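Home tidying and laundry assistants, part time
Huto, Ukstead

Reading time: 4 minutes

Huto looks after the household side of short-stay flats and family homes in and near Ukstead. We are taking on three part-time assistants to start in July. The work is laundry, tidying living rooms and bedrooms, and putting things back where the household wants them. It isn't deep cleaning. Ovens, windows and carpets are done by another team and you won't be asked to cover for them.

The job

A normal shift is two homes, sometimes three when they are in the same building. You collect clothes and linen from the bedrooms and the living room, sort them, start the machine, and tidy while it runs. Washing goes out on the airer or into the dryer depending on what the house sheet says. Dry things are folded and left in the basket or put away, again according to the sheet.

Most of the time goes on the living room. Cushions, blankets, socks, toys, chargers, post. You need to be able to tell what belongs in the wash from what has only been left on a sofa for the evening. If you can't tell, leave it folded on the arm of the sofa and write it on the sheet. Please don't guess with wool.

Baskets stay on the floor beside the seating while you work through a room, then go back to the utility cupboard. We don't stand them on beds or on upholstery. Loaded baskets are carried with both hands and filled no higher than the rim. On stairs, make two trips. 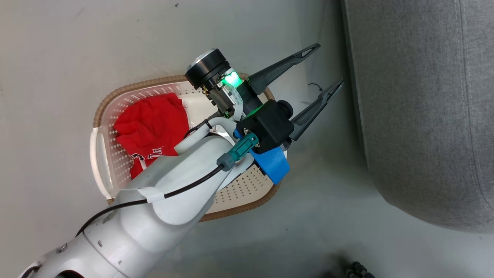
Myung-ja Woo asked us to mention the bending. It is mostly floor-level work, she says, and people who come from office cleaning expect to be upright with a trolley all day and find their knees complaining by the second week. Pull the basket along with you, she adds, and kneel to sort instead of stooping over it. She would also like new starters to bring their own kneeling pad, though we do keep a few at the office.

Hours and pay

Shifts are Monday to Friday, 9.30 to 1.30, with a choice of three or four days a week. There is no weekend work at present. Pay is set by the hour and paid every fortnight, and the rate will be confirmed in writing before your trial shift. Travel between homes counts as working time. Travel from your own home to the first address does not, but we try to keep people on their own side of the river.

The trial shift is paid whether or not you take the job. You will be with one of our regular assistants, who will show you the sheets and how we fold. We fold towels in thirds and fitted sheets into a square. Shirts go on hangers if there are hangers, and flat if there aren't.

What we need from you

You don't need previous paid experience. Looking after your own household or someone else's is enough, and we will ask you about it. You should be able to read care labels and know the difference between a wool wash and a delicates wash on an ordinary machine. You should be comfortable lifting a full basket from the floor and carrying it up one flight.

We need two references, one of whom can be a neighbour or a friend you have known for three years or more. A background check is done at our cost. A driving licence is useful but not required. The 80 bus passes most of the addresses, and a bicycle will do for the rest.

Some homes have dogs or cats. Tell us if that is a problem and we will plan round it. All homes are non-smoking, and that goes for the balcony as well.

What you get

Two tunics, indoor shoes and gloves if you want them. Paid holiday from the first day. The office on Flurnow Lane has a kettle and a table, and you can have your lunch there between shifts or after. Sheets are handed in there on the last working day of the week.

How to apply

Write to Graça Quintela at Huto, 77 Flurnow Lane, Ukstead, or leave a letter at the office on a weekday morning. One page is plenty. Say which days you can work, which part of town you live in and whether you have done laundry for more than one household at a time. Please include a telephone number and say when it is best to ring.

Applications are read as they come in. Sixten Hedlund arranges the trial shifts and will ring you with a date. If you have heard nothing after two weeks, ring the office and ask for him.

Posted June 14, 2019

267 views
3 shares
0 comments

More vacancies in Ukstead
Ironing, evenings, Wako Laundry
Linen driver, Huto
Kitchen porter, school term only
Garden help, two mornings a week
Receptionist, Flurnow Lane dental practice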